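Thirumalai Kartha has heard the pitch for a tidy desk many times, and he doesn't buy most of it. "People spend a weekend on baskets and then can't find a pen," he told me on Saturday. He was talking about the corner with the leaf wallpaper, which went up in May. I asked whether the paper helps anyone work. "It helps people say it's nice paper."
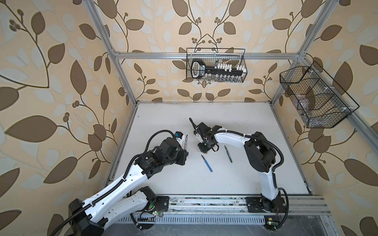
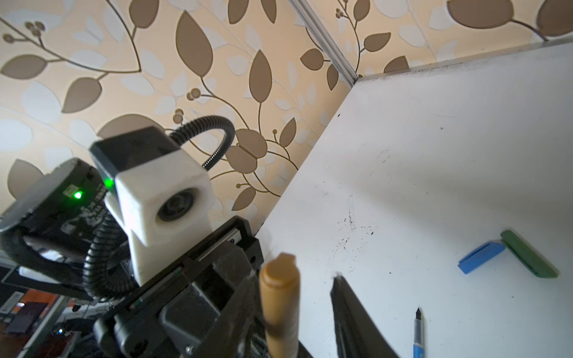

**Kurndale Workspace Team** | Interviews

Kartha has no quarrel with the white board as a surface. He likes a pale top because a blue pen shows up on it right away. He is less sure about keeping it that way. "Every maker says wipe clean. Then you get black smudges and scratches, and you've got two erasers lying there looking at them."

The mesh baskets get a harder time. The team had 28 of them on order from Nimby, and he wanted to know what would go in each one. He never got a list.

"A basket on the wall is fine if it's where your hand goes," he said. "Otherwise you've bought a place to lose things."

Would he take the wallpaper down? He thought about it. "No. I'd have to look at the wall."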